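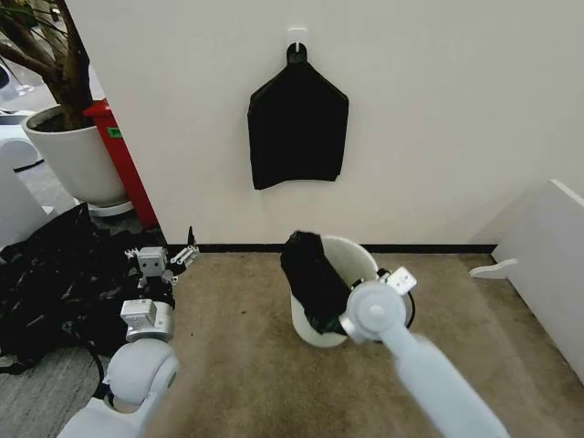
Rajeshwari Thampi

09/11/2025

Skatari Tab 11 review: a good panel with slow storage behind it

The Skatari Tab 11 is an 11-inch Android tablet aimed at people who read, take notes and watch video, and who don't want to pay flagship money for it. I have used one as my main tablet since March, on the same home network and with the same set of apps I use for every tablet review. The unit was bought at retail. It has had two system updates in that time, and all results below are from the second one.

Display

The panel is an LCD with a matte coating. Skatari rates it at 600 nits, and in direct light next to a south window I could read black text on white without moving. Dark video in the same spot was a different matter: shadow detail went gray and I gave up on it. The coating adds a slight grain to flat white areas. It is visible if you look for it at reading distance, and I stopped looking after the first week.

Brightness control is the weak point. The bottom third of the slider does almost nothing, then the level jumps. Reading in bed, I ended up with the slider near the bottom and a dimming filter on top of that, which costs contrast. Automatic brightness is slow to react and tends to settle one step too high. I turned it off.

Color in the default mode is too blue for my taste. The "Natural" mode is better and I would suggest switching to it on day one. Scrolling is smooth in the browser and in the stock reader. In the two third-party PDF apps I tried, it dropped to the lower refresh rate and stayed there until the app was closed and opened again.

Processor and storage

Everyday use is fine. Mail, browser, notes and a music player can all be open together and will still be in memory when you go back to them. A fourth or fifth browser tab with a heavy page will push something out.

Storage is where the price shows. Installing a large app takes long enough to be annoying, and while it is going on the rest of the system stutters. Copying a folder of 1,000 scanned pages from a card to internal storage took 15 minutes. The Hurdale Slate, which costs a little more, did the same copy from the same card in less than half that time. If your files mostly live on the tablet and rarely move, this won't matter much. If you shuttle documents back and forth, it will.

The card slot is in a tray that needs a pin. The tray is thin, and on my unit it sits slightly proud of the edge on one side. It has not come loose.

Pen and keyboard

The pen is included and needs no charging. Pressure response is even through the middle of its range and poor at the light end: very soft strokes either don't register or appear late. For handwriting this is no problem. For shading it is. Palm rejection failed on me a handful of times, always in the lower left corner and always with the tablet flat on a desk.

There is no place to store the pen in the tablet body. A magnet along the long edge holds it, weakly. I lost it in a bag twice in the first month and then bought a sleeve with a loop.

I tested the keyboard cover too. It is sold separately. Keys are full size except for the right shift and the arrow cluster, travel is shallow, and the trackpad is usable for short sessions. The hinge has two positions, and neither is right for a lap. The Astetti cover, made for a different tablet of the same width, has a continuous hinge and is a much better design, but the contacts don't line up, so it can't be used here.

Battery and charging

Video over Wi-Fi at half brightness ran for about 12 hours. Mixed use gave me two days between charges most weeks. Standby drain was high out of the box and dropped after the first update. The included charger is slow; a larger third-party brick from Zheng brought the charging time down, though the tablet gets noticeably warm near the camera while it is connected. There is no setting to cap the charge below full, and I would like one on a device that spends so much time plugged in at a desk.

Software

Skatari's additions are light. There are four preinstalled apps I did not want, and three of them can be removed. The fourth, a store for themes, can be disabled. Split screen works well and remembers pairs of apps. The file manager is bare and can't rename more than one file at a time.

Security updates are promised for 36 months from launch, not from purchase. Check the launch date before you buy one late in its run.

Sound and cameras

Four speakers, clear for speech, thin for music. They distort slightly at the top two volume steps. The front camera is on the long edge, so you face it properly in a video call with the tablet sideways. The rear camera is good enough for scanning a receipt.

Who should buy it

Readers and note takers who work mostly in one or two apps will get a good screen and a decent pen for the money. Anyone moving large files should spend the extra on the Hurdale Slate. I'm keeping mine for reading, with the keyboard cover left in its box.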